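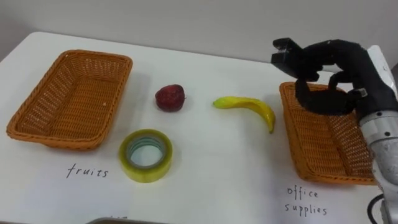
Let People Keep Their Names

5 min read

My grandmother came into this country with one last name and left the county clerk's office with another. The man at the desk couldn't spell the first one, and she was tired, and there was a line behind her, so she said yes to whatever he wrote down. She told this as a funny story all her life. I laughed at it all through my childhood, and I must have been past thirty before I noticed that she never laughed quite as hard as we did.

I've been thinking about her since June, when our town put its new resident registration online. If you live in Kikovbridge you've probably used it by now, for a parking permit or a library card or to sign a child up for swimming. It's a tidy little form and I was glad to see it, having spent more mornings than I care to remember on the bench outside the permits window. It asks for a first name, a middle initial and a last name. The last name can't have a space in it. None of the boxes will take an accent mark. If you have one name only, or three that belong together, or a family name that comes first, you have to chop and shuffle until the red warning goes away.

Viola Lo Presti has lived on Halvorsen Street for 20 years. The form made her Loprest, first of all, because she was trying things to see what would get through, and then Lopresti, and now her library card and her driver's license disagree about who she is. She was told she could come in and bring proof. She did come in, with a folder, and she was very nice about it, a good deal nicer than I would have been.

I know how this sounds. There are people in this town who can't make rent, and here I am writing to you about a space bar. But I'd ask you to sit with it for a minute, because I think a name is the first thing a place does with you. Before anybody asks what you can do or what you need, they ask what you're called, and how they handle the answer tells you a fair amount about how the rest is going to go.
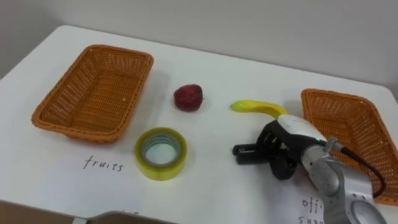

The trouble with "close enough"

The usual defense is that it's only a computer, and the computer was built by somebody else, and that somebody else had most people in mind. I believe that. I don't think there was any meanness in it. But "most people" is doing a lot of work in that sentence, and in a town where the high school sends letters home in more languages than I could name, I'd like to know which most people we're talking about.

Ignacio Escobedo teaches eighth grade, and he told me he spends the first morning of every school year asking each child to say their full name out loud while he writes it down the way it sounds. Then he practices at home. He says the kids can tell by the second week which teachers did and which teachers didn't. He also told me that every year one or two of them will say, "Oh, you can just call me Joe," and that he says sure, if Joe is what you like, and then waits. Sometimes Joe is what they like. Sometimes around Thanksgiving they come up to his desk and give him the other one.
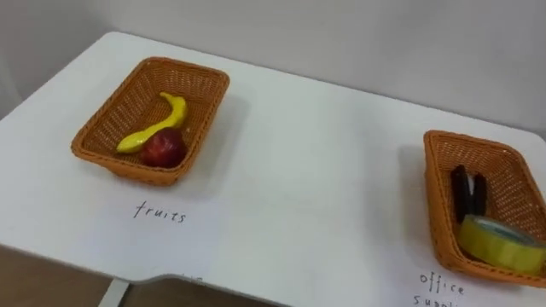
Toy fruit in a woven basket.

I love that he waits. I don't think anyone should be made to carry a name they'd rather set down, and plenty of people have picked an American name with real pleasure and worn it happily for sixty years. My own uncle was one of them – he chose his off the side of a moving van and thought it was the finest name in the world. The choosing is what matters to me. My grandmother didn't choose. She was in a line.

Lamisi Tsikata, who has the apartment above the old Cedeck shoe store, put it to me more sharply. She said that when people tell her that her name is hard, what she hears is that they've decided how much effort she's worth, and the number is low. Her name has six letters. We all learned to say "Worcestershire," or at least we keep trying, and it's only a sauce.

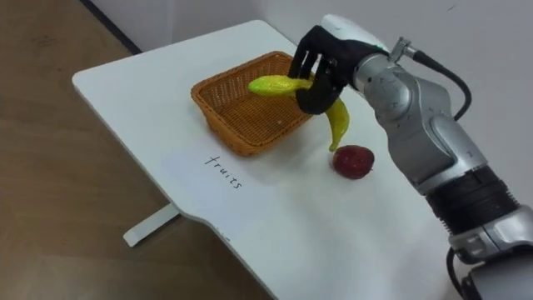 Corinne Brannigan

So what would I have the town do? Fix the form, to begin with. One wide box that says "full name" and takes whatever a person types into it, and a second that says "what should we call you?" The second box is the one I care about most. It costs very little and it's what any decent host would ask at the front door. And for the people whose records are already wrong, let the town put them right by mail, without the folder and the morning off work.

Then the rest of us have our part, and it's harder because there's no form for it. Ask again if you didn't catch it. Ask a third time, even – I've found people mind that much less than being called "hon" for a year and a half. Write it on your hand if you need to. I've gotten names wrong in front of a full church hall, out loud, into a microphone, and I was corrected, and I said it again properly and we went on with the raffle.

I went looking for my grandmother's first last name a while ago. I have it now, on a copy of a ship's list, in someone's slanted handwriting, with a mark over the second letter that I had to have explained to me. I've been practicing it in the car.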